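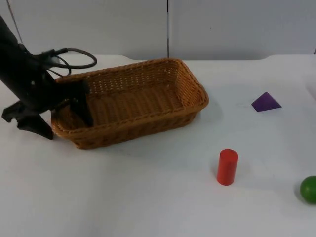 Sorting arm is in, what happens to the bench jobs?

Started by: kitline_207
Board: Work and Workplaces

Our returns room at Zaltar now has an arm doing put-away. Right now it's learning on coloured blocks and a wicker basket before it gets real parts. I've sorted returned toy sets by hand for years, so I'd like to hear from anyone who has been through it. We handled 1,164 sets in April and the target is going up. Management says no layoffs, and hours haven't been mentioned.

barbu_lane
Get the hours in writing. At my last place nobody was let go but the casuals stopped getting called. Same result if you're the casual.

kitline_207
We have 20 on the bench and most are part time. My shift has changed already. I used to sort all morning. Now I set out the pieces, watch the arm, and write down every pick it misses. Purple block into the basket, reset, go again.

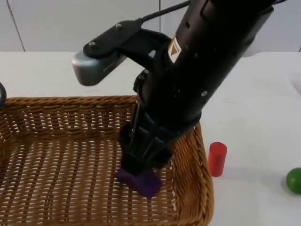 Vasanthi Kamath
I don't agree that it always ends in fewer hours. We put one in at Sako and my wrists are better for it. The repetitive part went to the machine and I moved to checking and repairs. Ask for the training early, and ask for the pay grade that goes with it.

barbu_lane
Good for you, but did everyone get moved to repairs? Or just a few?

Vasanthi Kamath
A few. The rest went to packing. Some of them liked it and some left.

kitline_207
That's my worry. Packing is a different building and the bus doesn't go there before 7 a.m. I'll post what they tell us at the meeting.

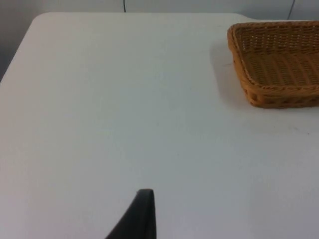 Geelong, April
Notes from the meeting, as promised. Bench hours stay as they are until the arm goes on to real returns. After that they will "review" them. Two of us get training first, picked by seniority. I asked about the pay grade and they said they'd get back to me.

barbu_lane
"Review" means cut. Ask for a date.

Vasanthi Kamath
Or it means they haven't worked it out yet. Ours took months. Do ask for the date though.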